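How to Make Cold Brew Hibiscus Tea (My Fridge Door Staple)

I started making hibiscus tea the cold way two summers ago, when our kitchen in Daltum got so hot that I refused to turn on the stove for anything. I figured it would come out weak. Nope! It was smoother than my boiled version, and I've been making it by the pitcher ever since (yes, even in February).

If you've never had hibiscus, it's tart, a bit like cranberry juice, and the color is a gorgeous deep red. There's no caffeine in plain hibiscus, so I drink it at 9 at night and sleep just fine.

What you need

6 cups cold water
1/2 cup dried hibiscus flowers
1 cinnamon stick
3 wide strips of orange peel
Honey or simple syrup, to taste

I get my flowers loose from Dabbas, the little spice shop on Arken Street, and they're so much cheaper than tea bags. Look for big, dark pieces. If the bag is mostly dust at the bottom, the tea gets cloudy and you'll be straining it forever.

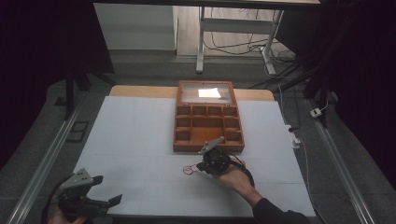

Give the flowers a quick rinse in a sieve first. Just a few seconds under cold water, don't soak them or you'll send all that pretty color down the drain.

Put the flowers, cinnamon and orange peel in a big glass pitcher. When you cut the peel, try to leave the white part behind, it's bitter and you will taste it. Pour in the water, give it all a stir, cover it and stick it in the fridge.

Now leave it alone for 9 hours. I usually set mine up right after dinner and strain it while the coffee is brewing the next morning. I once forgot a batch for a whole day and wow, my mouth puckered! I ended up thinning it with sparkling water, and that was pretty great.

Strain through a fine sieve into a clean pitcher and press gently on the flowers with a spoon. Then sweeten. Honey is stubborn in cold liquid, so I stir it into a splash of warm water before adding it. Start with two tablespoons and keep tasting.

A few ways I like it

With lime and lots of ice. With a handful of crushed mint. Half and half with ginger ale when people come over (my sister-in-law asks for this one every time). You can also freeze it in popsicle molds, just make it a little sweeter than you think it needs.

It keeps for four days in the fridge with the lid on. And wear an apron when you strain it, hibiscus stains like crazy and I have a white dish towel that is now permanently pink.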